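Come and be a visitor at our kitchen robot open day

I'm Mervyn Mapplebeck and I look after open days at Trellelier, which mostly means I find the chairs and worry about the biscuits. We're having another one in May at our Prundon site and I need 16 people who don't work with robots to come along, watch, ask awkward questions and tell us what they made of it. You don't need to know anything technical! If you've ever done the washing-up you're well qualified.

The demonstration happens in a proper kitchen, with a sink and a worktop and all the usual clutter, so please don't expect a shiny stage with music. We keep groups to four at a time so everyone can get close enough to see (and hear, it's surprisingly whirry). 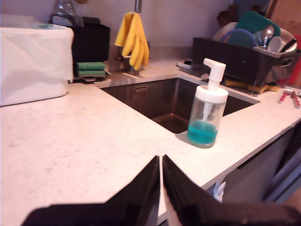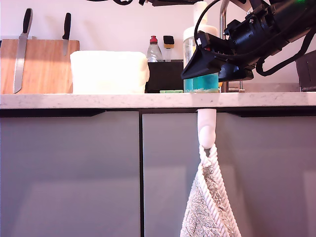
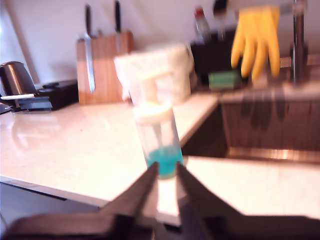
Soap dispenser and sponges at the sink, all three from the same kitchen.

Each visit starts with tea, then you watch the arm at work for a bit, then we sit down and talk. My colleague Limsakul will run the talking part and she really does want the grumpy opinions as well as the nice ones. Would you have one of these at home? Would your mum? Was it too slow, or a bit creepy? Say so, please. Last time a retired dinner lady gave us half a page of notes on where we keep the washing-up gloves, and it was the best feedback we had all day.

We can't pay a wage but there's lunch, and we'll cover your bus or train fare if you keep the ticket. The kitchen is on the ground floor and there's step-free access from the car park. Over-18s only, I'm afraid.

To put your name down, ring the Trellelier front desk and ask for me, or leave a note at reception. Tell me whether mornings or afternoons suit you, and anything you can't eat.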